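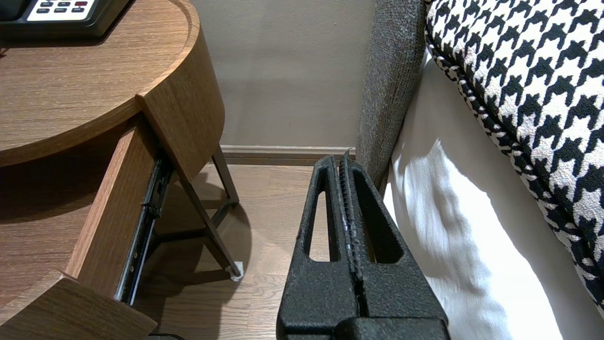

Prelelier notebook, October, bedside task. Started 9:15 in the morning, written after lunch.

Plan for today was to work only on the nightstand: drawer first, then the small jar on the top. The rules of the Sotinby student competition give the bedside task as one block, so we cannot choose the easy half and skip the other.

Drawer. The front is curved and this gives us most of the trouble. With the old approach we came from straight above with the fingers closed, and the planner was happy, but it treats the front as a flat board. I changed the contact point to the upper edge of the front and let the wrist turn a little while the arm goes back. In the code it is now called drawer_edge and the old one is drawer_flat. Please do not delete drawer_flat yet, the report must compare them.

The space between the nightstand and the bed is narrow. When the wrist goes down there, the bed rail is close on one side and the table on the other side. I put the speed limit for this zone into the zone file and not into the task script. Last month we had it in the script and two people had two different values, and we lost an evening on this.

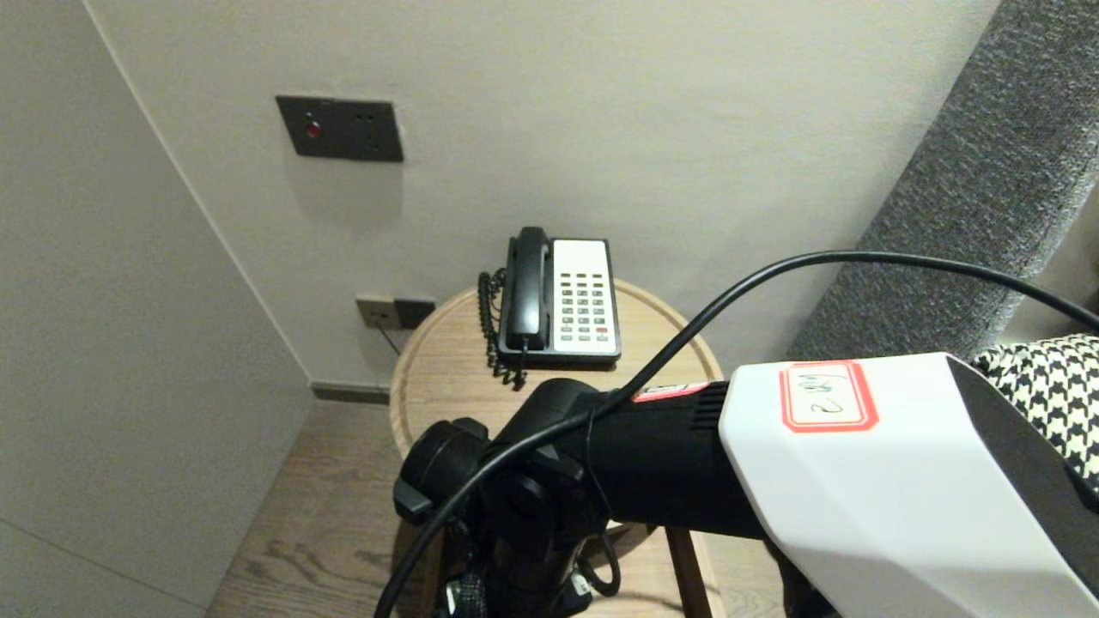
Why do we not use one camera for everything, if the calibration costs us so much time?
The head camera gives the position of the table and the large objects, but when the arm reaches over, it hides the place where we want to grasp. The wrist camera sees exactly this place and very little else. We need both, and so we need the calibration between them.

About this calibration: the delay between the two streams was wrong in the config. It was written as 910 ms. I measured again with the blinking lamp method and I get 915 ms, three times the same. The difference is small, but during a fast move it becomes visible in the overlay, the points slide to the side. Corrected in the config, with a comment who and when.

Log file of the morning session has 3671 lines. Nearly all of it is the repeated warning from the Zarkell driver about the joint temperature message which arrives in the wrong format. It is harmless but it makes the log very hard to read. I wrote a filter (folder tools, file quietlog). The right solution is in the driver, and the Hovland team wrote on the forum that they have a patch. I asked them for it.
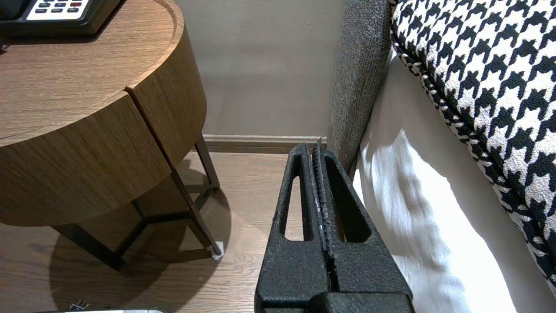 For the approach beside the bed I also tried to begin lower, with the fingers closed and pointing to the wall. It is more comfortable for the elbow, and the planner finds a path faster. What I do not like is that the bedding hangs down there and the depth map takes it as a solid wall. With the margin we have now, the planner sometimes says "no path" when there is enough room for a person to see it with the eye. I would try a smaller margin only for cloth, but for this we need the segmentation to be reliable on white fabric, and it is not there yet.

Jar on the table top. The target is to grasp it and not touch the telephone. The telephone stays where it is, the rules forbid to move it. I think that coming from the bed side is better than from the front, the wrist has more freedom there. The lid is domed, so a grasp from above needs to go lower than we believed – the fingers should close on the body and leave the lid alone. 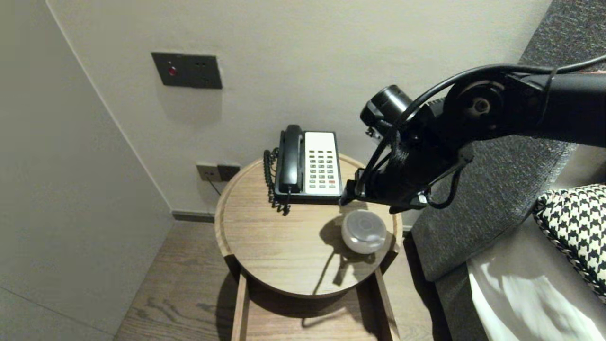 Arm over the bedside table, jar in front of the telephone.

One more point on the jar: it is translucent and the depth on it is poor. The shadow on the wood is a stronger signal than the object, and the detector likes to put the box around both. For now I cut the box by hand in the labels. If somebody has time, please label the shadows as their own class and we train again.

Open for next session:
– patch for the Zarkell driver, if Hovland answers
– margin for cloth, test first in simulation
– compare drawer_edge and drawer_flat with the same start pose
– ask the Sotinby organizers if the drawer must be fully closed at the end or if a small gap is allowed

Stopped at 12:40. Config and zone file are pushed, the labels are not, they are still on the lab computer.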